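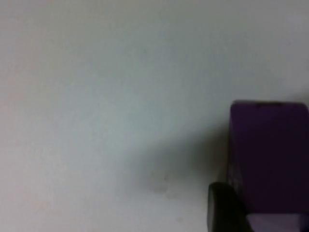

One reader wrote in to ask whether the Tallwood headphones really are worth the extra over the Rusitz pair, given that they fold the same way and come with the same cable. Fair question! I've had both on my head since May, and my answer has changed at least twice.

Home | Reviews | Audio | Odds and ends | About

The Rusitz are lighter and I forget I'm wearing them. The bass is a bit woolly though, and on the train I end up turning everything up to 6 just to follow a podcast. The Tallwood pair (£182 when I bought mine, ouch) sit tighter and shut out far more of the chatter. After a long film my ears do get warm.

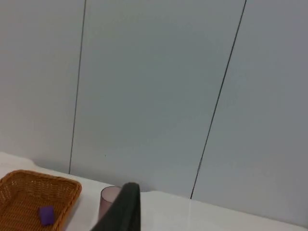 Then there's the app. I don't want to make an account to change the treble, but Tallwood insists, and it logged me out five times in the first month. Rusitz just gives you a button - one press for voices, two for music - and leaves you alone.

I did try swapping the pads for a set of Cilia ones, which are softer, and they helped with the heat but let the outside world back in. A mate swears by Prokopenko pads instead. I haven't tried those yet and they're out of stock in black anyway.

So for commuting, Tallwood. For pottering about the house, Rusitz, and I reach for them more often than I expected to. I'll do microphones next time, as I still need to ring my sister on both.

Last updated: May, 6 pm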